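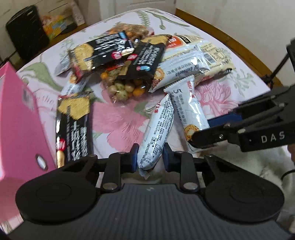

Last modified: Jul 20, 2021

Bringing snacks in checked luggage, do they get crushed or go stale?

Guoqing Yao
Hello everybody. In January I will move from Rondby to Bustham for my studies and I want to bring many small snacks, most of them cream pastries and rice sticks, each one in its own wrapper. My suitcase is the soft kind. My mother says the wrappers can burst in the airplane, my roommate says this is only a story. I have up to 20 kilos for the suitcase and I do not want to use all of it for food. How should I pack them, and will somebody at the border ask me about the cream? I could not find a clear answer on the website of the airline. Thank you in advance.

Peter Vávra
I made this trip two times, with a change in Loltard, so I can tell you how it was for me. The wrappers became fat like small pillows but none of them opened. The hold of a passenger plane has pressure, similar to the cabin, so it is the same as when you carry them in your backpack.

Crushing is the bigger problem. Take a hard plastic box, the kind for bread or for shoes, and put the pastries inside lying flat, with the crackers on top. Fill the empty corners with socks. The box goes in the middle of the suitcase with clothes on every side.
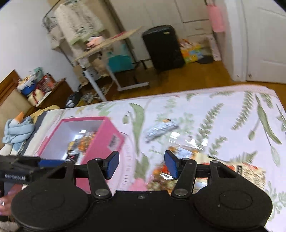

Do not take the single pieces out of their wrappers to save space. I did this the first time and everything tasted of soap, because my shampoo was next to it. Also, leave the ingredient list on. If the list is only on the big outer bag, cut this part out and put it in the box.

About the cream I am less sure. Many countries have rules for milk, egg and meat, and sometimes a baked product is allowed when it can stay outside the fridge, sometimes not. Please read the customs page of the country where you land, it is more important than the page of the airline. If the form asks about food, write yes. I wrote yes, the officer looked in the box and I could go on.

Dai
just buy them there, the shop near the station has everything. a bit more expensive but no stress with the suitcase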